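Weighing at the Packing Bench - speaker notes
Senton warehouse skills afternoon, March

Opening (keep short)
Welcome people in. Phones away. Handout is the one-page bench sheet from the Kindovholm site, same as last year with the tolerance line changed.

1. Why we weigh
At Kindovholm we send out over 405 parcels a shift. Most weight complaints go back to the bench, before the carrier ever sees the parcel. Corrigan charged us for 205 wrong weights last year. Let that number sit for a second, then move on.

2. Before the first parcel
Scale level, feet not rocking. Nothing touching the pan. Display at zero before anything goes on. Check weight on, read it, write it down, take it off. If it is out by more than 3 grams, stop and call the lead.
Ask the room: who does the check weight after lunch as well? Usually a few hands.

3. Bags and soft goods
Bags are the hard ones. A strap hanging over the side of the pan and resting on the bench will throw the reading. Fold the bag in, tuck the handles under, then weigh. Same for anything in the Filtlow sacks - squeeze the air out first so they sit flat.

4. Bench layout
Goods in on one side, scale in the middle, belt on the other. Leave the pan clear between parcels.

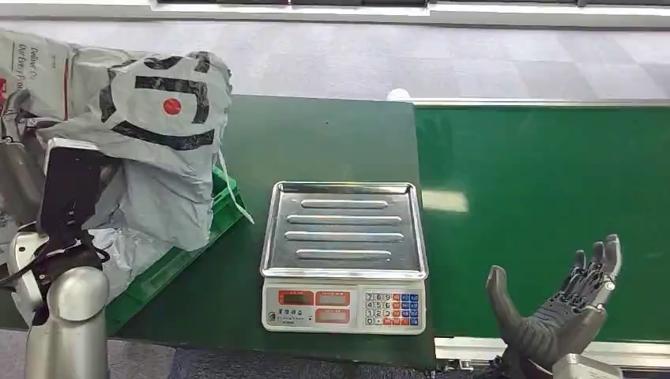

Slide 5: Crate on the left, scale in the center, green belt on the right.

Point out the ribbed steel pan with its raised rim. Small items can sit against the rim, so put them in the middle. Keypad is on the right of the base, readouts on the left.

5. Practice
Pairs, ten minutes. Test parcel is 805 grams. Write the reading on the sheet before comparing with your partner.

Questions, then break. Sheets go in the tray by the door.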